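Keep the Cheap Dishes

My aunt, Milagros Llorente, ran a lunch counter in Huanca until she was 69, and when she closed it she gave away the stove, the tables and the sign. She kept the bowls. They were plastic, they had been bought from a market stall, and I don't think any of them cost more than a bus ride. She still eats from them.

I have been thinking about those bowls because I recently moved apartments and had to decide what to do with my own kitchen. Everyone I asked gave me the same advice, which was to get rid of the cheap stuff and buy a few good pieces that would last. I followed this advice once before, in my thirties, and I would like to argue against it.

The case for buying well is easy to make. A good pan outlives a bad one. Fewer things mean fewer cabinets. There is also a moral side to it now, and people talk about their single perfect knife the way my grandparents talked about going to church. I agree with the part about the knife. Where I stop agreeing is with everything that gets passed around, dropped, stacked in the sink and lent to the neighbors. 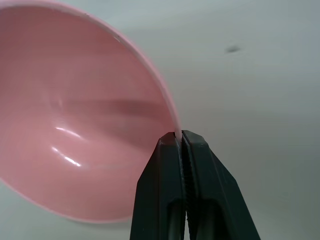 Cheap dishes get used, and that is most of my argument. When I owned a set of stoneware from a shop called Skarkia, I washed it by hand and kept it on the high shelf. Guests were served on it and I ate my own dinner out of a saucepan. A pink plastic bowl with a smooth, glossy finish asks for none of that. You can hand it to a four-year-old. You can put popcorn in it, or soapy water, or the keys and coins from your pockets, and you don't feel that you have let it down. The stoneware went to my sister in February, still complete, and I was embarrassed by how complete it was.

There is an answer to this, and my friend Iñaki Sotomayor has given it to me several times. He says the problem was me. If I had used the stoneware every day, it would have done its job, and a chip here and there would have been fine. He owns very nice plates and eats eggs off them at six in the morning. I believe him, and I admire it. But I notice that he lives alone and has a dishwasher. In a house with children, or with roommates, or with an older relative whose hands are not steady, a heavy dish is a small worry at every meal. I would like people to have fewer of those.

He also raises the matter of plastic, and there I have less to say. I don't put mine in the microwave. I don't buy new ones if I can find old ones at a yard sale. A bowl that stays in a family for decades seems to me a different thing from a fork that is used for one lunch, and I think we do ourselves no favors by giving them the same name and the same lecture. If you would rather have enamel or tin, have enamel or tin. My point is about price and fuss, and the material comes second.

The harder thing to explain is what happens to taste. The kitchens I see in magazines are gray, white and oatmeal. The catalog from Pusex that comes to my building shows the same cream-colored plate on page after page, with a linen napkin next to it. Cheap dishes were never like that. They came in whatever color the factory was running, and you ended up with a shelf that did not match. As children we each had our color and fought over it. My aunt can still tell you which cousin would cry if he was given green.

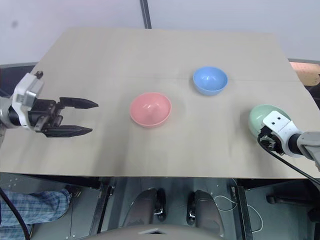
Three bowls, one of them blue, with a beige tabletop beneath.

I am not asking anyone to throw out their wedding china. I am asking that we stop treating a plain, inexpensive kitchen as a stage people should grow out of. A young couple I know are saving for a dinner service from Triltovau, and until they can afford it they do not have people over, because they feel they have nothing to serve on. They are both good cooks. They have been in that apartment for three years.

When I visited my aunt last, she made soup for everyone in the building who happened to be home. The bowls went up and down the stairs. A few came back the next day and one came back with lemons in it, and she rinsed it and put it on the shelf with the others.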